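Re: [tapsell-pets] Senior cat checkups, and is Jella taking new patients?

On June 21, 2026, Ayuba Agbeko wrote:
> Our old girl Dramico is 14 now and drinking a lot more water
> than she used to. Is the Jella clinic still taking new
> patients, and what should I expect to pay for a first visit?

Hi Ayuba, and hello to everybody else too!

Yes, they are, or at least they were when I took my Dostix in back in March (he's the big orange one some of you met at the picnic, and he has forgiven me by now). We paid $88 for the exam and another $144 for the blood and urine tests, and the vet sat down and went over every number with me, bless her. Do mention the drinking when you call. With an older cat they like to look at the kidneys and thyroid pretty soon, and they may ask you to bring her in without breakfast, so check on that.
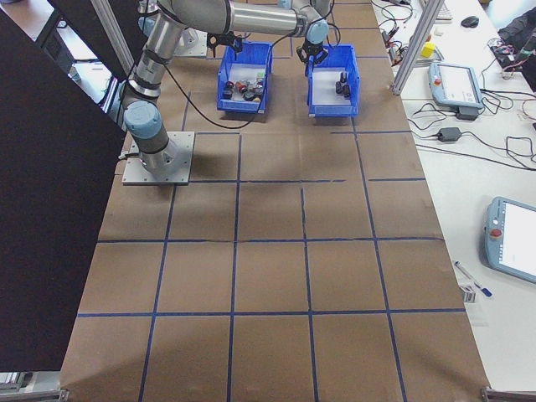
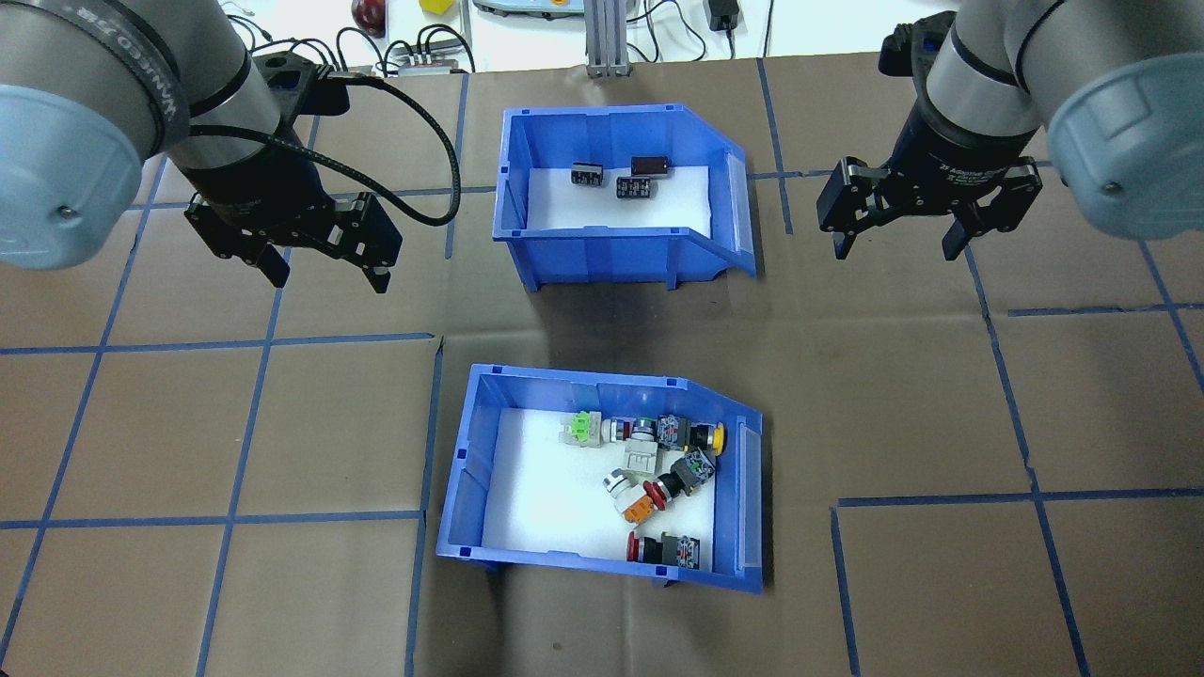
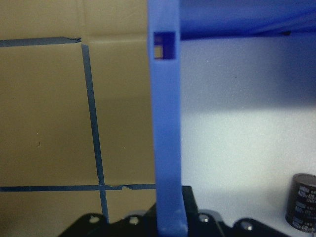
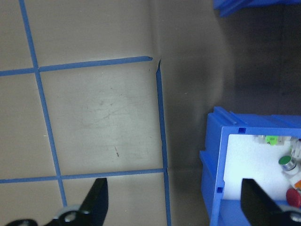
Oh, and park in back if you can, the front lot is tiny and the dogs all seem to arrive at once. I put a towel from home in the carrier and drape another one over the top, and he hardly yowls (well, less). Give Dramico a scratch behind the ears from me, and let us know how she does!

Hugs from the Tapsell end of town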